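Donnie Rankin
Moffat Harriers, men's and women's teams, season thread. Going to post this in bits as I get through my notes.

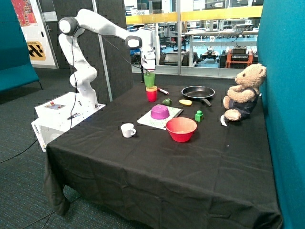

Vol. 8, No. 19

1/ The hill season is done for the club apart from the relays, so this is the round-up I used to write for the printed newsletter. It keeps the newsletter's numbering. Results first, then selection, then the changes for next year.

2/ Women's team finished second in the league. They went into the last race level on points with Stenon and lost it by one counting place. Mhairi Sutherland was first home for us in every race she started. She missed the June race with a calf strain and that was where the points went.

3/ The last race was the long one over Pludska Hill. Mist down to the second checkpoint, clear on top, strong wind from the west. Mhairi was fourth at the summit and took two places on the descent. She ran the grass line left of the fence, which is slower on paper but saves you the wet slabs.

4/ Our third counter was the problem all year. We had two women who could finish in the top ten and then a gap. In the last race the gap was more than 3000 metres of hill road, if you go by where people were when Mhairi finished. That is the bit to work on over the winter.

5/ Men's team finished fifth, one up on last year. Murdo Imrie, Dae-han Yeon and Fiachra Daly counted in most of the races. Fiachra was unavailable for the first two.

6/ Dae-han had the best single result by a man in the club this season, third at Vorkis. He was eighth at the bottom of the big climb and walked most of it, hands on knees, while the ones in front tried to run. He caught five of them before the cairn and nobody came back at him on the way down.

7/ Murdo had a steady year. Never higher than ninth, never lower than 20th. In a team competition that is worth a lot. He also turned out for the June race the morning after a night shift and still counted.

8/ Fiachra went off course at Vorkis with the leading group. They followed the wrong wall for a good few minutes before one of them stopped and got the map out. He finished well down and we lost two league places on it. He has asked me to say that the map was in his own bag the whole time.

9/ Juniors. We had eight under-17s start at least one race. Most did the short course at Moffat in the spring and a few went on to the away races. Parents did nearly all the driving, so thanks to them.

10/ Somebody asked why there are no junior league positions in this thread. The juniors don't have a team table this year, only individual placings, and those are on the league results sheet. I'm not going to type them all out.

11/ Relays next. Four legs, two solo and two paired. Provisional men's team is Dae-han on leg one, Murdo and Fiachra paired on two, me on three, and the last pair still to be settled. If you want to be considered, tell me before the club run, not at it.

12/ Women's relay team: Mhairi wants leg three, the navigation leg, and she is getting it. We are one runner short for the final pair. It's the shorter of the paired legs, mostly runnable, with a steep finish through bracken. If you've done the Pludska race you can do this.

13/ Kit for the relays. Full waterproofs with taped seams, hat, gloves, map, compass, whistle, food. Both runners in a pair carry the lot. We had someone turned back at the kit check two years ago over a windproof top and I don't want to stand in that field again.

14/ Club vests. There are small and large left, no mediums. New order goes in when I have enough names. The design stays the same. The argument about the stripe is closed.

15/ Training. Hill reps move to the forest track from the end of September when the light goes. Head torches needed from then on. Same meeting place, same time. The gate is locked after we go through, so if you're late you'll have to climb it.

16/ There has been felling above the second bend and the track is badly rutted. We'll use the lower stretch until it's been graded. It's a shorter rep so we'll do more of them.

17/ Correction to post 5. Fiachra missed the first race only. He was at the second one and finished 19th. I had the wrong sheet in front of me. Sorry Fiachra.

18/ Our own race next year is back in March, on the old course, out by the farm track and home by the burn. The landowner is happy with it. The ford will be marshalled, and if the water's high we'll use the footbridge and call it a slightly different race.

19/ Entries on the day only, same as before. Under-17s on the short course. If you've got an old race number from us in a drawer, please bring it back. We reuse them.

20/ Replies are open if I've got a time or a name wrong. Relay names to me by message please. Posted 29 August 2018.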